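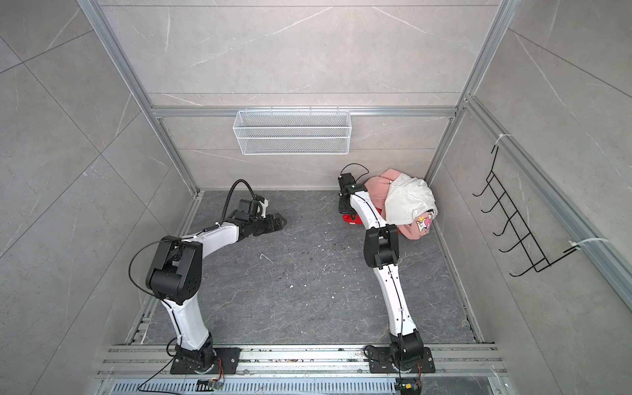

Laundry cell, both arms on the bottom rail. Clothes pile back right.

February - equipment list for next quarter

Writing this down before the budget call at 3, will tidy later (probably wont).

Fingers first. The dark grey ones are looking a bit worn on the surface and knitwear is what we grip most. Oltmanns do a replacement pair for 36 each, softer pads, same bolt pattern. Want two pairs plus one spare finger. Bemon quote was cheaper but they want a minimum order of 30, no use to us.

Cables. The loop over the wrist is fine while the arm stays low, less happy when it reaches for the back corner. Clips or a proper sleeve? Sleeve is dearer. Put clips on the list, ask Trundasdale what they used on theirs.

Hook rack - still on zip ties. Works but I don't want it on zip ties once we start hanging things for real. Two brackets and some T-nuts, petty cash, don't bother putting it through purchasing.

Small boards at the front by the base plates need covers. Print them ourselves, no cost except filament.

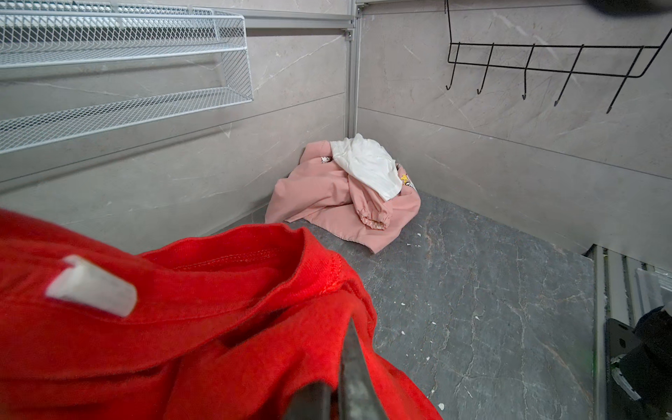
Knits are the bulk of what we need more of. The red one is good because the ribbed neckband gives the finger something to get hold of, and there's the label too. The pink and white things are a different problem, softer folds, small prints in places. For the next round I'd like more plain stuff in mixed weights, charity shop is fine. Put 230 against clothing and baskets togther, and keep the recipts this time.

Also a small hand vac. Floor has white bits on it again and the stone pattern makes them hard to spot.

Wrist camera spare - Mutomis lead time is the worry, not the price. If we order after the call it should land before the Trundasdale visit. If not, we share one and lose a morning swapping it.

Not asking for a third arm. Rail has no budget line and I'd sooner spend on fingers.

To do: get the Oltmanns quote in writing, measure for brackets, check filament.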